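Week 4 notes: Limestone, marble, and what heat does to them
Prepared by Judite Baptista

Welcome back, everyone, and thank you for the lovely questions about fossils last time (I haven't forgotten the one about sea urchins, we'll get to it in December). Today we stay with the carbonate rocks and follow limestone down into the crust, where it gets squeezed and cooked and comes back as marble.

Limestone is mostly calcite, and a good deal of it began as shells and limy mud on a sea floor. Bury it deep enough, or let hot magma push in beside it, and the calcite grains start to grow into one another. By 600 degrees Celsius the old shells have usually gone and you have a tight, sugary mosaic of crystals. We call this recrystallization, and please do learn to spell it, as it will be on the quiz!

Pure calcite gives a white marble. Clay, iron oxides and graphite in the original mud give the tans, reds and grays, and when the rock flows under pressure those impurities get drawn out into streaks.
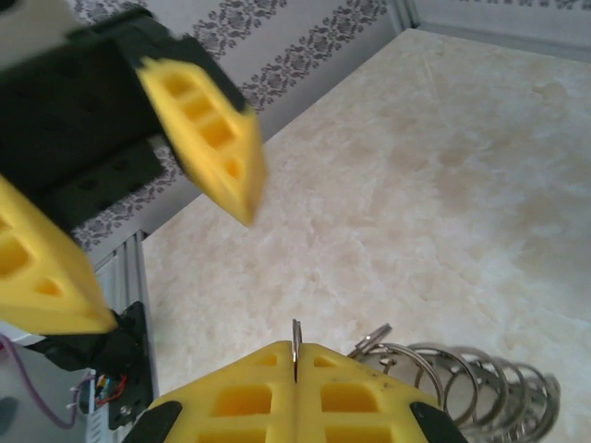 Veining is the word most people use for all of this, and stone sellers use it very freely, so I'd like you to be a bit more careful in your lab write-ups. A true vein is a crack that filled with mineral later on, and it tends to have sharp edges. The soft, cloudy kind of pattern, like the cream and light tan on the tabletop, is what I'd like you to write down as "diffuse," and a pattern alone won't tell you whether a surface is natural stone or a printed copy.

For next time, please read pages 19 to 30 in Morais and bring your hand lens. The acid bottles are in the Prillach room, top shelf, and goggles go on before any of them are opened.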